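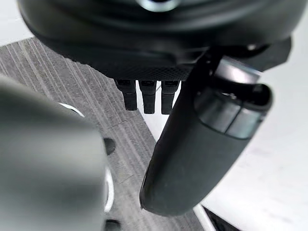
*Textured band on the black housing, three notched prongs under it.*

11 Apr 2019, Ditville workshop, glaze bench

Long morning with the satin white, and I want to get it down before I forget which bucket was which. I mixed a fresh batch from the Trestik feldspar, 1000 g dry, and sieved it twice, and it still settled into a brick while I was eating my sandwich. Ayman Hakim came by and said I should have put the bentonite in with the dry powders instead of sprinkling it over the top at the end (he's right, and I believe he told me the same thing in October). I blended the next one dry and it's behaving beautifully so far, smooth as heavy cream. Bucket with the blue tape is the good one! Please don't top it up from the other.

The Vanags kiln came down overnight and I unpacked it before coffee. Top shelf is lovely. Bottom shelf is a bit dry and chalky on the rims, same as last firing, so I'm starting to suspect the lower element more than the glaze. Kiln meter reads 2980 firing hours now, for whoever keeps the log.
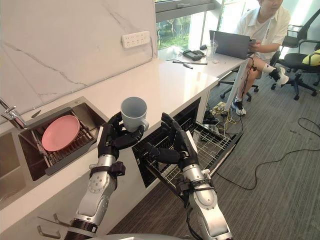

*Light gray mug held over the counter, dishwasher drawer open.*

Alkali soak: test tiles A through E went into the soda solution at 70 degrees and will stay there overnight. What I'm hoping to learn is whether the satin surface goes dull, the way the old matte did on everybody's favorite bowls. I rubbed a pencil line on each tile first and wiped it off with a damp cloth. Tile C kept a faint gray shadow, which I don't love, but let's see how it looks after the soak before I start fiddling with the silica.

Ayman also brought a bag of the Dateo stoneware and we threw 5 little cylinders from it between us. It's a nice clay, a touch short when you pull the lip, though it may just want to sit wrapped for a few weeks. They're on the damp shelf with a D scratched on the foot.

Still to do: fresh wash on the bottom shelf, order cones, put a witness cone down low in the next firing.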